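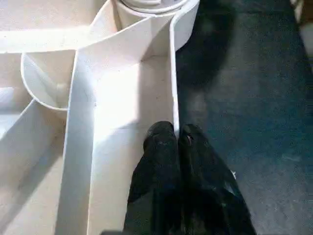
## 4. Reading the parking line

I started this part of the project thinking parking would be the easy variable. A rental listing either comes with a space or it doesn't, right? I had a column in my spreadsheet called "parking," it took a yes or a no, and I figured I'd be through it in an afternoon. By the time I'd read the first screenful of listings I had typed "yes?" and "sort of" so often that the column was useless, and I threw it out and started over.

The sample is the same one I used in the last section: 470 apartment listings saved from Tiltix in June, all of them in Didodov, split between the Culus side of the river and the Ignacio side. I read every parking line myself. I also read the full text of each listing, which matters more than you might think, as plenty of landlords tick the parking box at the top and then quietly take it back in the last paragraph (my favorite phrase for this is "parking can be discussed").

### 4.1 What counts as a space

After the false start I settled on four labels. *Included* means the listing says a space comes with the rent, and says nothing later on that undoes it. *Paid* means there is a space, and you pay for it on top of the rent, whether or not the price is given. *Street* means the listing talks about parking on a public street as though it were a feature of the apartment. *Silent* means the word never comes up.

The street label gave me the most trouble. "Easy parking nearby" could mean a lot behind the building or a curb two blocks over, and there's no way to tell from the text. I put all of these under street, and I held to that even when I knew the building and knew perfectly well there was a lot. The whole point was to record what a renter sitting at a screen would be told. If I'd let my own knowledge of Culus leak in, the Ignacio listings would have looked worse just for being in a neighborhood I don't walk through much.

I also had to decide what to do with garages. A few listings offered a garage "for storage or small car," and I went back and forth on these for longer than I'd like to admit. They ended up under included when there was no extra charge and under paid when there was one. A reader who feels strongly that a storage garage isn't parking can move them, and the coding sheet has a flag for exactly that.

### 4.2 Asking the landlords

Reading listings only gets you so far, so I wrote to the people who posted them. I picked 200 listings at random and sent each one the same short message through the Tiltix contact form. It said I was doing a study of rental ads, and it asked whether a space was available and what it would cost per month. I didn't pretend to be a renter. I thought about it, and I know other people have done it that way, but it felt wrong to send somebody running to look for a garage key for a tenant who doesn't exist.

Being upfront surely cost me some replies. I sent up to 2 reminders and then left people alone. The replies that did come in were friendlier than I expected — one landlord sent a hand-drawn plan of the lot — and a good number of them told me things that weren't in the ad at all. Several said the space had gone to a neighbor years ago and that they'd simply never changed the listing. Others said there was a space, they just hadn't thought to mention it.

That second group is the one I keep coming back to. I had assumed a silent listing meant no parking, and I'd guess most renters assume the same. In Ignacio especially, silence often meant the landlord took parking for granted. The buildings there are newer and sit on bigger lots, and if everyone on the block has a space it's easy to forget that someone moving in from elsewhere doesn't know that. In Culus the silent listings mostly were what they looked like.

### 4.3 What this does to the rent comparison

The histogram back in Section 3 (Figure 2) treats every asking rent as a price for the same sort of thing, and after going through the parking lines I no longer think that's fair. An apartment with an included space and an apartment with a paid one can show the same number on Tiltix and cost quite different amounts once you own a car. The search page sorts by the headline rent, so the paid listings float up past the included ones, and the renter only finds out on the phone.

I don't want to lean on this too hard. I can't say whether landlords split the charge off on purpose to look cheaper. A couple of the replies made it sound that way, and a couple more made it sound like pure habit, with the space on a separate lease going back to some previous owner. My data are ads and short messages, and neither tells you much about motive. I also have nothing on what tenants ended up paying, and a quoted fee for a space is probably something people haggle over.

For the models in Section 5, then, I use two versions of the rent. The first is the asking rent as posted. The second adds the parking charge for paid listings wherever I have one, either from the ad or from a reply, and leaves the rest alone. Listings marked paid with no price anywhere are dropped from the second version. The silent listings stay in both, with their own indicator, and I run the two neighborhoods separately so that silence in Ignacio isn't forced to mean what it means in Culus.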